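From: Ebise Gebreyes
To: Surnance household list
Date: Thursday, November 17, 2022
Subject: Re: Clothes on the bed, where do you start?

On the list, Marinho wrote:
> I strip the closet and the drying rack onto the bed and then I stand
> there. By evening it all goes onto the chair and the next night it goes
> back on the bed. Do you sort by person, by color, or by where it goes?
> And do you make the bed first or after? I have one bedroom, one closet
> and a shelf, so please no answers that need a laundry room.

I sort by where it goes. Sorting by color only makes sense before washing. Sorting by person is fine if there are four of you, but it sounds like you have one closet and one shelf, so that gives you two piles and a third for things that leave the room.

I make the bed first, at least the bottom half. Pull the spread flat and keep everything up by the headboard. You need a clear area about the size of an open shirt, and if the pile is spread over the whole mattress you end up folding on top of other clothes and they get creased again.
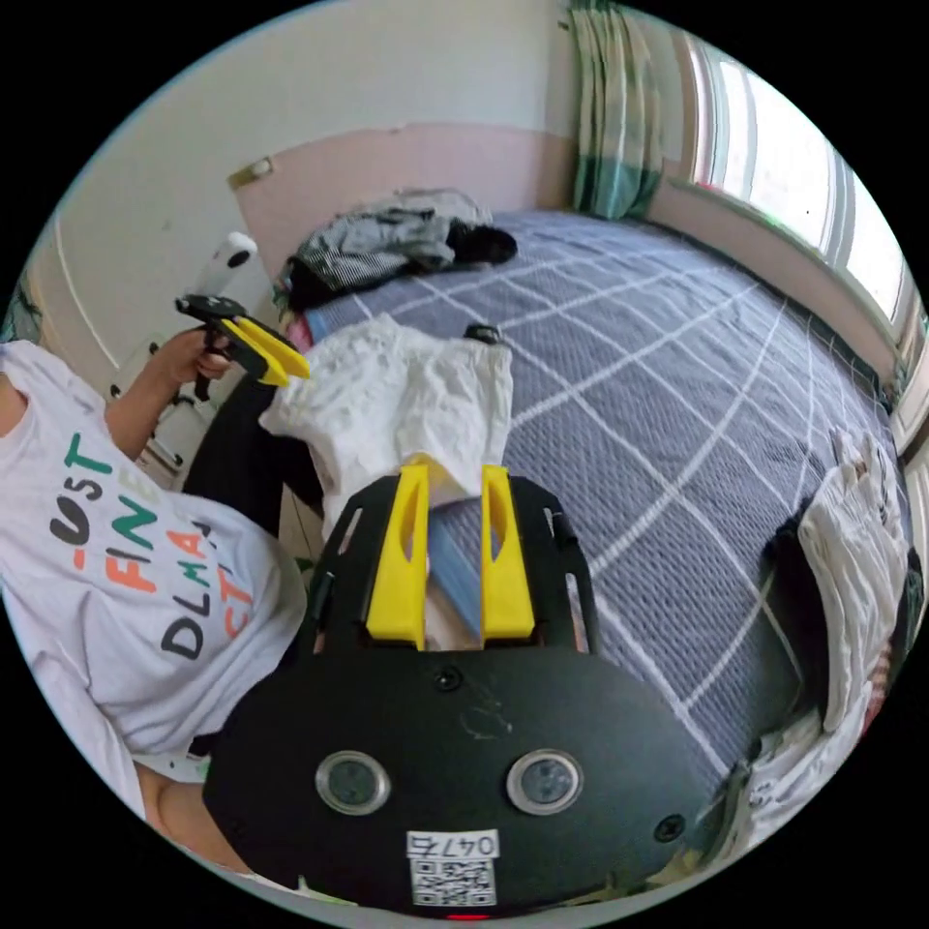 Pile at the headboard end, gray-blue spread with the white grid, one white cloth pulled forward.

The order I go in:

1. Large things before small ones. Sheets, blankets and throws take up most of the pile and hide the rest. Once they are folded, what is left usually looks like ten minutes of work.

2. Striped things get folded along the stripe. It is the easiest guide you will get, and you can see right away when the edges are off. For a blanket I go in half lengthwise, in half again, then in thirds.

3. Denim and dark clothes next. They are heavy and hold a fold, so they go at the bottom of the stack. Keep black away from white if you have any lint at all.

4. White cloth after that, shaken out once before you lay it down. If it has been bunched up for a day it may need an iron. I put those on the rack and do them together.

5. Socks and small pieces at the end. They collect at the side of the bed and under other things, so run your hand along there.

If you have a second bedspread, fold it and get it off the mattress before you start. I left mine at the wall side for a long time and kept losing clothes in it.
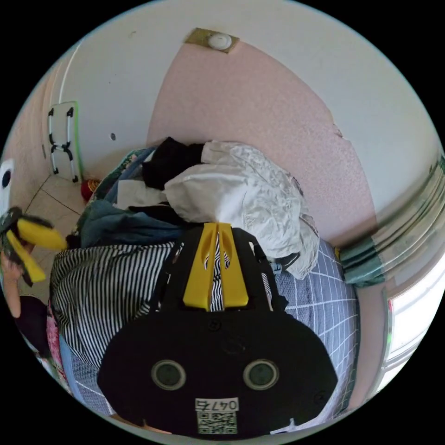 What I use for storage

One Trastico bin under the bed for spare bedding, and the closet shelf for blankets. I had the Cidivent vacuum bags for a year and stopped using them in September. They save space but everything comes out wrinkled and you have to refold it, so for things you use every week I would skip them.

The chair is the real problem in your message, Marinho. I moved mine to the kitchen. If the folding is not done by bedtime, the stacks go on the closet floor, in order, and I put them away in the morning.

Someone asked last month about lace covers. Fold those last, on their own, with nothing on top.

Ebise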